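Flandcombe Community Pantry and Play Kitchen
Minutes of the November general meeting
Held in the back room, Drandamora Hall, 7 pm

Chair: Bello Igwe
Quorum: reached at 7.04 pm
Previous minutes: accepted with one correction. The shelf liner mentioned under item 5 was for the tall cupboard and should not have been listed against the pram bay.

1. Matters arising

The tall cupboard now closes! Both hinges were replaced and the door has been rehung so it opens toward the window, which gives everyone a clear run from the sink to the sorting table. Several members had already noticed and said so before the item was even reached.

The missing box of bread tags was found in the craft drawer. It has been put back with the bag clips.

The leak under the sink is still on the list. The hall's plumber has looked and wants to change the whole trap. Bello will ring the hall office for a date. In the meantime please keep the ice cream tub where it is and empty it at the end of each shift.

2. Money

Opening balance $485. Income for the month was $214, all of it from the cake stall at the Mathebula Street fete, and a very happy result for a windy morning. The stall sold out of lemon slice before ten and the pumpkin scones went not long after. There were calls for a double batch of both next time, and the recipe for the slice is to be copied out neatly and kept in the blue folder.

Spent: $70 on tubs, labels and two colours of marker.

Accepted.

3. Pantry shelves

The new order on the shelves has been going for a full month and the meeting was delighted with it. Tins are at waist height, cereal and pasta above, cleaning products by themselves on the bottom shelf with the lip. People coming in on their first visit have been finding things without having to ask, and the end-of-shift tidy has shrunk from a proper chore to a quick wander with a cloth.

There was a good discussion about spices. At present they live in a shoebox and nobody can read the lids. Suggestions were a tiered rack, a drawer with the jars lying flat, or stickers on the lids. Stickers won for now, as we have plenty left over from the labelling day. Chilli to be marked in red, please, after what happened with the pumpkin soup.

Flour and sugar to stay in the lidded tubs. Please write the date on the masking tape when you fill one, and peel the old tape off first. One tub had five layers on it.

Agreed: lid stickers to be done at the next sorting morning.

4. Play kitchen and children's corner

This was the longest item of the night and the liveliest. The corner has been so popular that families are staying on for a cuppa while the kids "cook", and the meeting wants to build on that for summer.

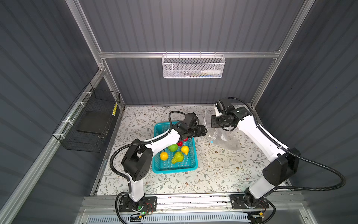
Pretend food took up the first part of the discussion, as it is the thing the children go to every time. We have far more of it than we thought, and it has been migrating under the couch, into the tea towel drawer and once into somebody's handbag. The proposal was one basket for each kind of food, with enough space that a small child can see what is in there without tipping it out. The turquoise-blue plastic basket with the slotted sides was everyone's favourite for fruit – the lemon, the pear and the orange all sit in it together and the colours can be picked out at a glance. Holes in the bottom are a bonus on washing day, as the whole lot can be rinsed under the tap and left to drain. Vegetables will want something similar in another colour, so that even the littlest helpers can learn which is which at pack-up time.

A question was raised about whether the round bright green one is a lime or an apple. Opinion was divided and warmly held. Left to the children to decide.

Mixing pretend food with the real fruit bowl was discussed at more length than you might expect. The bowl on the counter is for eating and the basket is for playing, and they need to be kept well apart. A toddler had a good go at a plastic banana in winter and was deeply disappointed. The real bowl will move to the far end of the counter, next to the kettle but back from the edge.

Cloth for the play table: a leafy pattern was much preferred to a plain one. Leaves and little brown flowers on a white ground got nods all round, with the comment that it makes even a pretend pear look like part of a nice lunch. A wipe-down surface is a must. Anything that needs ironing is out.

Washing the toys: warm soapy water after each session, rinse, drain in the basket, towel dry anything that still holds water. Small items that have split along the seam should go straight in the bin and be written on the whiteboard. The wooden pots and spoons are to be wiped only and never soaked. The saucepan with the wobbly handle is being glued at home and should be back by the next session.

Games for summer. Ideas came thick and fast, and these were all written down:

Fruit shop, with paper bags and a till made from a shoebox (the spice shoebox will be free!).
Colour sort, where each child picks a card and finds a fruit to match.
Lunch orders, with the bigger kids taking orders from the grown-ups on a notepad.
Feely bag, guessing the fruit by shape.
A picnic on the grass out the front when the weather behaves.

Fruit shop will go first. It needs hardly any preparation and lets the different ages play together. A parent offered a bag of paper coins and another has a small set of kitchen scales that no longer weigh properly but still bob up and down in a satisfying way.

Agreed: fruit basket to live on the low shelf, left-hand side, facing out. Vegetable basket to be found before the next meeting. Fruit shop to start at the first summer session.

5. Sorting mornings

Eight people on the roster now, and what a difference it makes! The crates are emptied, checked and shelved well before the doors open, with time over for toast. Thanks were given to everyone who has been coming early.

Reminders from the floor:

Check dates before shelving, including the things at the back of the crate.
Dented tins go to one side for a second look. If the dent is on the seam or rim, throw it out.
Eggs get opened and looked at, every carton.
Flatten boxes as you go. The recycling cage fills up fast and there is a knack to stacking it, which Bello will happily demonstrate.

The trolley from Cindosik has arrived and is a beauty. It steers in a straight line, it fits through the kitchen doorway with the door fully open, and the top tray lifts off. Please park it beside the fridge with the brakes on. The old trolley goes to the hall garden group, who want it for seedlings and do not mind the wheel.

6. Summer hampers

The meeting went through the list from last year and made some changes. Long-life custard stays, by popular demand. Jelly crystals stay. Tinned ham was argued for and against, and will be offered at the table so that families can choose. Fresh fruit to be added on the day if the orchard at Mathebula has seconds to spare.

Packing will happen on the long tables in the main hall, working down one side and back up the other, heavy things first. Bread and chips go on last. Someone will stand at the end with the ribbon, and there was keen competition for this job.

Bags or boxes? Boxes look lovely but are hard to carry on the bus. Bags with a flat base were preferred. A pile of calico ones is in the storeroom and needs a wash.

Agreed: bags. Two members to take a load of calico home each.

7. Other business

The radio. It has been stuck on the one station since the aerial was bumped. The meeting enjoys the station and moved to leave it alone.

Tea towels. We are low. Clean ones of any age or colour welcome, including souvenir ones.

Noticeboard. The lower half is to be given over to drawings from the play kitchen, with the drawing of the enormous lemon to stay up until it falls down by itself.

Key safe code changes at the end of the month. Bello will pass it on in person.

8. Next meeting

Same room, same time, in the new year. Bring a plate. Lemon slice has already been requested.

Meeting closed 8.35 pm. Cups washed, tub under the sink emptied, lights off.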